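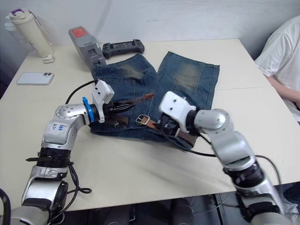 How a robot learns to handle a belt

We use cookies to remember your reading level. OK / Change settings

Putting a belt on a pair of jeans is a job you can do while thinking about something else. For a robot it is hard. Cloth and belts are floppy, so they change shape whenever they are touched. A robot that has learnt where a wooden block is can count on the block keeping its shape. Jeans never lie the same way twice.

Hildegard Oltmanns studies this problem in a project named Namo. Her team wants to know if a robot can learn a belt job by copying people. The method is called learning from demonstration.

It works like this. A person guides the robot's arms through the job. While the arms move, a computer saves two kinds of information: what the cameras see, and where every joint of each arm is. One full turn at the job, from start to finish, is called a demonstration. The Namo team recorded 300 of them.

Next, a computer program goes through all the demonstrations and looks for patterns. It learns to guess the next small movement from what the cameras see right now. Nobody types in a rule such as "move left when you see the buckle". The program has to pick that up from the recordings.

Two arms are needed because a belt has to be held in more than one place. If one gripper lets go, the belt can slide or twist. In the view from above, both grippers have hold of the brown belt, with the silver buckle between them.
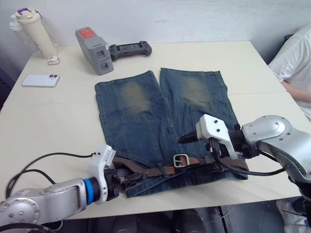
Why one camera is not enough

A camera high up sees the whole pair of jeans, both legs and the waistband. It is good for planning big movements. But the arms can get in the way, and small parts look tiny from up there. So there are cameras down near the grippers as well.
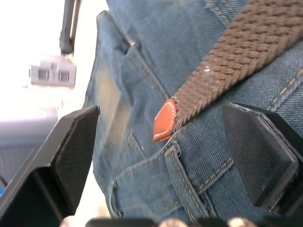

Belt loops are the hardest part of the job for the program. A loop is narrow, it is the same colour as the jeans, and it can lie flat against them. Up close it is much easier to find. You can see the yellow stitching along the loop and the shiny leather tip of the belt just above it, with a black gripper finger on each side.

Did it work?

The team gave the robot 30 tests with the jeans laid out a little differently each time. It did best when the jeans were flat. Creases near the waistband caused the most trouble — the program sometimes mistook a fold for a loop. The team now plans to record more demonstrations with creased jeans.

More to read
Kleinschmidt and the sorting machine
What is a gripper?
Cloreo: a robot that folds towels
How cameras measure distance

Contact us | Copyright Sorkance Science for Kids | Back to top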